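Bemwood Racecourse completes drainage work on home bend

Sep 30, 2025

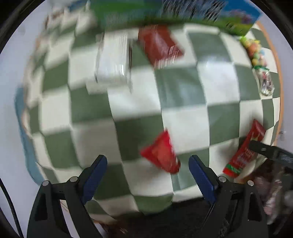
A table laid with a green and cream checked cloth.

Bemwood Racecourse has completed the drainage and turf works on its home bend, and the track has been passed as fit for racing ahead of the autumn fixtures.

The works began in April and were carried out in stages between meetings, with the running rail moved out to keep horses off the newly laid ground. The contractor, Gotex, handed the site back to the course after a final inspection of levels and outfalls.

The project covers a strip of track 367 metres long, starting at the end of the back straight and finishing just before the junction with the home straight. This section has been the slowest part of the circuit to dry for several seasons. Water drained from the higher ground on the outside of the bend and collected on the inner line, where most runners race when the ground is soft. Going reports regularly gave a separate description for the bend, and two meetings last winter were lost after morning inspections found standing water there.

Under the new arrangement, perforated pipes have been laid across the line of the bend and connected to a carrier drain on the inside of the track. The carrier runs to an existing ditch beyond the service road. The trenches were filled with washed gravel and topped with a sand and soil mix matched to the surrounding rootzone. A catch drain has also been cut along the foot of the outer bank to take run-off before it reaches the racing surface.

A total of 3391 square metres of turf was lifted and replaced. The replacement turf is a perennial ryegrass mix with a proportion of smooth-stalked meadow grass, grown on a similar soil to that at Bemwood. Rooting was checked by taking cores at regular intervals through the summer. The course said the cores taken this month showed root depth in line with the older ground on either side.

The crossfall on the bend has been adjusted at the same time. The previous surface had settled unevenly, leaving a shallow dip on the inside and a slight ridge further out. Both have been removed and the fall is now consistent from the outer rail to the inner. The course said the change would not alter the measured distances of its races, as the inner rail has gone back to its original line.

Gotex has also fitted 10 moisture probes beneath the track, most of them on the bend and the others in the home straight for comparison. They are part of the Weldu monitoring system, which records soil moisture and temperature and sends the readings to the course office. The ground team will use the figures to decide when and where to water. Official going descriptions will continue to be based on walking the course and on readings taken by hand, and the probe data will not be published.

Watering has been revised as well. The bend was previously watered from a boom set for the whole width of the track, so the inner line received the same amount as the drier outer part. The boom can now be shut off in sections. Borehole use is expected to fall slightly, although the course has not given an estimate and said it would wait for a full summer of records.

The first meeting on the new ground will be run with the rail set four metres out on the bend. The course intends to bring it in by stages over the following fixtures, depending on the weather and on how the turf recovers. Trainers will be told of rail movements and any added distance in the usual way at declaration stage. Those wishing to walk the bend before racing may do so by arrangement with the course office, and are asked to keep to the marked crossing points.

The feature race on the autumn programme, the Prellinura Handicap, will start from its usual position on the far side of the course. A temporary start used for the race last year has been taken out and the ground reseeded.

Access for racegoers is not affected by the works. The footpath inside the service road, closed while the carrier drain was being laid, has reopened along its full length. The contractor's compound behind the stable block has been cleared and the hardstanding returned to use as horsebox parking. The lower public car park remains open, but vehicles may be sent to the upper field after heavy rain.

A further phase of work is under consideration for the chute at the start of the straight course, where the subsoil is heavier. Trial pits have been dug and the results are being assessed. No contract has been let, and the course said that any work there would be timed to avoid the main part of the flat season.

Monitoring of the home bend will continue through the winter. Gotex will return in the spring to check for settlement along the trench lines and to top up where needed under the terms of its maintenance agreement.

Related news

Rail positions confirmed for Bemwood autumn fixtures
Stable block water supply to be renewed
Prellinura Handicap: entries and conditions
Upper car park to open for wet weather use
Changes to raceday crossing points at Bemwood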